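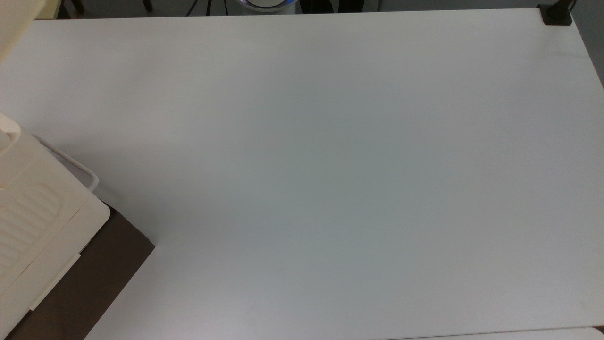 My aunt Salma left me her sewing room, which sounds grander than it was. It was the back half of an apartment on the third floor in Prerkville, with a closet that wouldn't shut and a radiator that knocked like somebody wanting to borrow sugar. Her will said "the room and what is in it," and then her landlord, Mr. Alcantara, said I had until the end of the month to get what was in it out. So I started with the big white table, and I cleared it the way she used to at suppertime, shoving everything toward the left until there was a wide bare stretch to work on. The cream plastic thing with the ridges down its face stayed where it was on that side, sitting on its dark brown board, with the thin white handle sticking out. I had known it all my life and I had no idea what it was.

You'd think I would have asked. I spent every March vacation in that room from second grade on, lying under the table with a library book while she hemmed choir robes for half the town. I asked her plenty of other things — whether she'd ever been in love, whether cats could be buried at sea, why she kept buttons in a coffee can when she owned a perfectly good button box. But the cream thing was just there, like the ceiling.

I called my cousin Kagiso, who remembers everything and is unbearable about it.

"It's the Onero," he said.

"What's an Onero?"

"I don't know. That's what she called it. She'd say, don't lean on the Onero."

Well, she did! The second he said it I could hear her, with pins in her mouth, so it came out more like "dunlean onna nero." I had always thought it was something in Arabic. I had probably gone around saying it at school.

"But what did it do?" I said.

"It sat there and we didn't lean on it," said Kagiso, and he had to go because his rice was boiling over.

I made coffee in her pot and went through the drawers. She had 12 pairs of scissors, and one of them had a note tied on with thread that said PAPER ONLY I MEAN IT. There was a receipt from Kapoor Fabrics for 77 yards of navy lining, which explained the curtains, and the couch, and a coat I had been made to wear for two winters. There was a photo of a man on a ferry, squinting, with nothing written on the back. I looked at him for a good long time. He had large ears and a nice coat. The lining was navy.

Around four Adesuwa Okonkwo came across the hall with a plate of something under foil. She and my aunt had been neighbors forever, and they had spent a lot of that time not speaking over a matter to do with a stroller. She put the plate on the radiator and looked at the table.

"You still have it over there," she said.

"I was hoping you knew what it was."

"Of course I know what it is. It's Arlo's."

I said who's Arlo, and she gave me the look you give a child who has walked in on the grown-ups. Then she sat down in my aunt's chair, very carefully, and took the foil off the plate herself because I clearly wasn't going to.

Arlo Schumacher, she told me, fixed things. Irons, lamps, sewing machines. He came up the stairs one spring to look at the Singer and he brought that along, and he said he'd be back for it once he got home from visiting his brother in Zuvden. He wrote to her from there. He wrote quite a few times, and then the letters got shorter, and then he was married.

"And she kept it?"

"He said he would come back for it," said Adesuwa. "So she didn't move it. She dusted it. I offered to take it down to the trash for her once and that was the end of us until Christmas."

"I thought that was the stroller."

"The stroller was later."

We ate what was on the plate, little almond pastries, a bit burned underneath. I showed her the man on the ferry. She held him out at arm's length, then up close.

"Those ears," she said, and gave him back.

After she went home I packed the scissors and the coffee can and rolled up what was left of the lining. I wrapped the Singer in a bedspread. It got dark and I put the lamp on and kept going, closet, shelves, the windowsill, until the only things left to deal with were the table and what was on it. Mr. Alcantara knocked and asked through the door if I'd be wanting the parking spot tomorrow. I told him yes, all day, and did he have a box he could spare, a good strong one.

"For what?" he said.

"The Onero," I said, and went to look for a clean towel to wrap it in.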